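How Does a Robot Learn to Set the Table?

Have you ever shown a little brother or sister how to set the table? Maybe you did it once or twice, and then they could do it too. Robots are slower students. At Plamside, our learning workshop in the town of Jundia, we teach a robot named Moya, and she needs many, many examples before she can do one small job.

What is an example?

An example is one try at a job, done by a person and saved by a computer. The person holds a tool with two thick fingers, called a gripper. It opens and closes like your thumb and pointing finger when you pick up a grape. A camera sits on the tool and looks at the same things the fingers are going to touch. So the computer saves two things together: what the camera saw, and how the hand moved.

For one job, such as lifting a plate from a stack, we collect 200 examples. A good helper can make 23 of them before lunch. After that the arm gets tired, and tired arms make shaky examples!

Why so many?

Think about your own kitchen. The plates are not always in the same place. In the evening the room is darker than in the morning. Your family may have a striped placemat, and your friend's family may have none. If Moya saw only one kitchen, she could learn only that kitchen. For this reason we change something after every 4 tries. We turn the mat, we move the stack, or we switch off a lamp.

What happens next?

The examples go into a computer program called Plinero. The program looks for things that are the same in all of them. For example, the fingers should be open before they come near a plate, and they should close slowly. Step by step, Plinero learns to guess the next small movement.

Then Moya tries alone. We count how often she does the job well in 100 tries. Our goal is 95. When she misses, we look at what was different that time, and we collect more examples of exactly this kind.

Try it at home

Ask a friend to close their eyes. Now explain with words only how to pick up a spoon - how far to reach, when to open the fingers, when to close them. It is harder than you think! 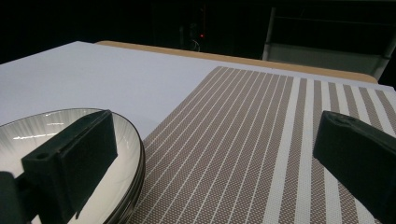

Both gripper fingers are open, with a stack of plates on the left and a striped placemat beside it.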